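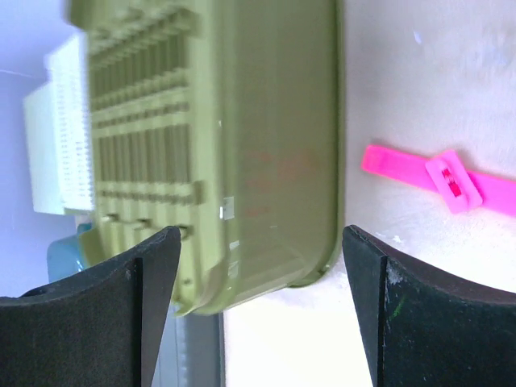 The green crate and the pink strap, Hamside hall.

CRATES, STRAPS AND THE GREAT JULY PACK-UP

Quick one from me this month as I'm writing this between the school run and a load of towels. February 2020 already, how.

So. The crates. As most of you know the Hamside kitchen floor gets ripped up in July, the whole lot, back to the slab, and everything in the cupboards has to go somewhere while it's done. We've started early. Last time the hall had work done we left it to the final night and people were wrapping teapots in tea towels at eleven o'clock and the good platter has never been seen since. If it's at your place, no questions asked, leave it on the step.

Where we're up to. Bottom cupboards sorted. Top cupboards not touched. The drawer next to the stove, don't ask. Hemi Treloar has the pantry in hand and has already thrown out a tin of golden syrup older than his eldest.

What goes in what:

Plastic crates are for crockery and anything that can go straight under the tap at the other end. Slatted ones for preference so the water runs out and you can see what's inside without unpacking the lot. The olive-green one is a ripper for this, open slats on one side, flat panel on the other, and the flat panel takes a label nicely. Please put your label on the flat bit, not over the slats where it falls off in the ute.

The white gridded plastic things are for cups and small bits. Cutlery falls through some of them so line with a tea towel first.

Cardboard only for linen, paper plates, the Christmas stuff and the raffle wheel. No cardboard for anything from under the sink. It gets damp in the shed and the bottoms go, and then you're standing there holding the top half of a box.

Eskies stay as they are, lids taped open a crack or they'll pong by spring.

Straps. I know I bang on. Every crate that gets stacked gets a strap round it, buckle on the side and not the top, or the next crate rocks. Pull it snug, don't reef on it, the plastic bows. We want the bright ones becuase you can spot them in a dark shed and they don't get mistaken for somebody's own gear and taken home. Pink has been the winner so far. Genji Maruyama has a pile of luggage straps from his old Momow stall and says we can have the lot if somebody picks them up from his place in Pliltovthorpe. Text me if you're heading that way. Boot of a small car is plenty.

If a slider won't hold, thread it back through itself and pull against the loop. If it still slips, chuck it in the bucket by the back door and I'll have a look. Don't tie granny knots in them please, I spent half of Australia Day weekend with a fork picking one undone.

Labels. Kitchen name first, then contents, then which cupboard it came out of. HAMSIDE / DINNER PLATES / LEFT OF SINK. Big letters. Pencil disappears, texta on masking tape is fine, texta straight on the crate is not, we have to give some of these back to the footy club. A few crates have old stickers on them from goodness knows when. Peel them if they'll peel. If they won't, stick yours somewhere else and put a line through the old one, otherwise we'll have dinner plates going to the canteen.

Weight. Plates are heavier than you think. Half fill and top up with tea towels or the plastic tumblers. If you can't lift it from the bench to the floor without making a noise, take some out. Hemi's back is still crook from the trestles.

Washing before packing. Yes everything. Even if it looks clean. It'll be sitting till the floor's down and the cupboards are back in, and the shed gets mice. Wash, dry properly, THEN pack. Racks go on the long table, draining side to the wall. Wipe the table down at the end, there's always grit on it and it scratches the glasses.

Things we're short of:
Masking tape, the wide stuff
Lids (any crate lids, bring what you've got and we'll play snap with them)
Newspaper, no glossy bits
A trolley with wheels that go the same direction
Tea towels you don't want back

Things we've got too many of: vases. Please take a vase. Take two. Also jugs with no handle, a fondue set, and the brown casserole dishes with the wheat on the side, although I've been told by three separate people that those are coming back in so maybe hurry.

The big stockpots and the urn are going to the Ichikawa place over the winter, they've offered the dry end of the garage and it locks. Urn goes last as we'll need it till the final day. Whoever had the urn lid at the sausage sizzle, it's wanted.

Packing sessions. We're doing short ones, 5 till 8 in the evening, main hall, kettle on. Dates on the door, and I'll text round the day before. Come for a bit if that's all you've got, an hour gets through a fair few cupboards if there's someone on the tap and someone drying. We need 9 people for the top cupboards as there's a ladder involved and I want someone on the bottom of it at all times. Kids welcome on the lids and labels, not on the ladder.

Money. The 2000 dollars from the spring fair covers shed hire and the new shelf paper with a bit over, so no need to bring anything except what's on the list above. If there's any left at the end it goes on decent mugs. I'm not taking requests on mugs. All right I am, but only plain ones that stack.

Couple of people have asked can they store their own bits in the shed while we've got it. Sorry, no. Tried that in the last reno and we ended up with a canoe.

Unpacking will be a whole other newsletter. For now just keep the crates from each cupboard together and stack them in the order they came out, bottoms first, and future us will be very greatful.

Tape, lids, newspaper can be dropped in the porch any time, it's covered. Ring me if the side gate's locked, key's moved and I'm not putting where in the newsletter again.

Towels are done, got to run.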